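Two days at the Kadberg bedding mill

I went to Kadberg for the open day at the Urkari mill, which makes duvets, bed runners and a great many opinions about thread. The bus from Tangen takes 64 minutes and stops for anyone who looks at it. I arrived with a stiff neck and a strong interest in pillows.

Getting in

The tour was free, but the parking was 900 and the coffee was not far behind. Visitors were given a paper hat and split into two groups, one for weaving and one for filling. I was put in weaving, with a school class and a couple who had come for the outlet store and were too polite to say so.

The weaving hall is loud enough that our guide gave up talking and pointed. I can report that he pointed very well. From what I could make out on the wall panels, the oldest loom went in the year the Adis line opened, and it has been repaired so often that only its number plate is original. The number is 932. People take pictures of it.

The guest rooms

Urkari also lets rooms, furnished from its own catalog, on the theory that you will sleep on the stuff and then buy it. The theory is sound. A white duvet, a pale runner over the foot of a low bed, a gray headboard with stitched panels - I had priced the lot within minutes of dropping my clothes.

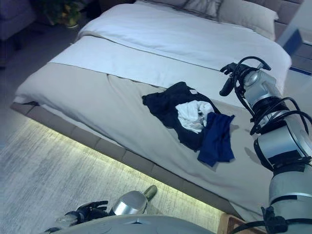

The outlet store

Everyone ends up in the outlet, school class included. Seconds are on the left, and the flaws are marked with a bit of red thread, so you can spend a happy half hour failing to see them. A full set with the headboard came to 2368. I bought a pillowcase.

The woman at the register asked if I wanted it wrapped as a gift. I said yes, and have since given it to myself.
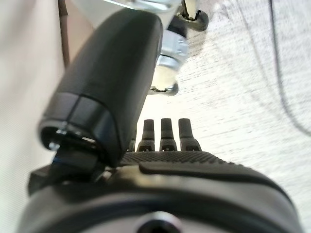 If you go

The next open day is in October. Sit on the right side of the bus for the lake, and ask for the filling tour, where I am told you can hear the guide.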